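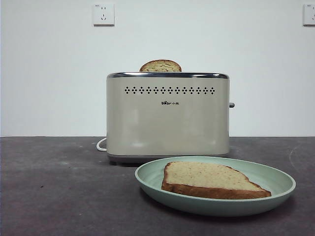 ## Visit to the Trenenow timber building works, March

Members of the group were received at the Trenenow works at 8 in the morning and shown the full course of production, from the timber yard to the loading bay. The works makes garden sheds, summerhouses and small workshops, all to order.

The tour began in the cutting hall, where framing and cladding are sawn to the lengths given on each customer's sheet. The main saw, supplied by Flukach, was installed last year. Offcuts longer than 30 centimetres are kept for door bracing and the remainder is sent for fuel.

Panels are assembled flat on steel benches and then stood upright for inspection. Members asked about floor joists, and were told that closer spacing is offered for buildings intended to hold machinery. The charge for this was not available on the day.

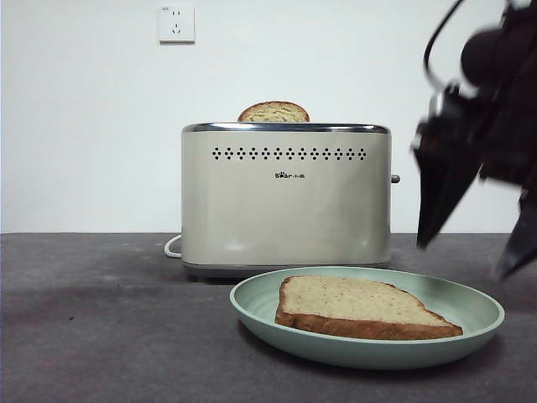 Pressure treatment is carried out off site by Zatamik. Treated panels return to a covered store, where 99 were stacked at the time of the visit. Some 30 buildings leave the works in a busy month, most of them with felt roofs, although demand for metal sheeting has grown.

The visit ended in the show garden, with 2 buildings open for inspection. The larger, a pent-roofed model named the Maillard, has double doors and a fixed side window. Several members considered the door threshold too high for a wheelbarrow, and the works has agreed to look at a ramp.

Price lists and timber samples may be borrowed from the group's office. Sturdy footwear is required for any further visit, and parking at the works is limited.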